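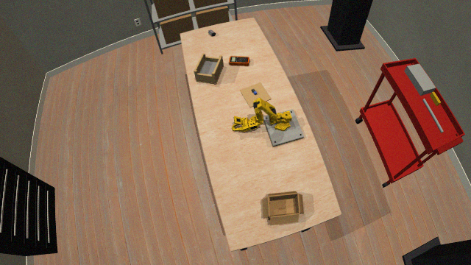 Ledeck bench arm – monthly check, 11/5/24
Checked by Elba Orellana. Comments are mine, so blame me for the spelling.

1. Base plate fasteners tight
OK. I put the wrench on every one I could reach and nothing moved. Bogdan had marked them with paint pen last time, which made it so much quicker (thank you, Bogdan!).

2. Base plate clamped to table, no rocking
OK, after a bit of fuss. I pushed on the elbow and felt a tiny wobble – that was the table, one foot wasn't quite down. Turned it half a turn and it's solid now.

3. Elbow joint, play and noise
OK. A little click on the way down, same as before. Tuấn says leave it alone until it gets louder, so I'm leaving it alone.

4. Gripper opens and closes all the way, nothing in the jaws
OK at full speed. At slow speed it drags a bit near closed. I brushed out the gaps between the blocks and it got better but didn't go away. Recheck next month please.

5. Supply voltage with the multimeter
OK, steady. Please put the meter back by the wooden bin when you're done with it, I spent ages hunting for it in December.

6. Reach area clear
OK for the base plate side. The red cart was closer than I like, so I rolled it back before running anything.

7. Cycle test, 900 moves
FAIL the first time, stopped at move 10 with a position error. I homed it and started over, and it went the full 900 with no complaints. I'd still like Ulises to look at the log.

8. Emergency stop
OK. Pressed it 9 times from different poses and it stopped every time.

Still open: item 4 (me), item 7 log (Ulises). Spare jaw pads are on order from Zatport.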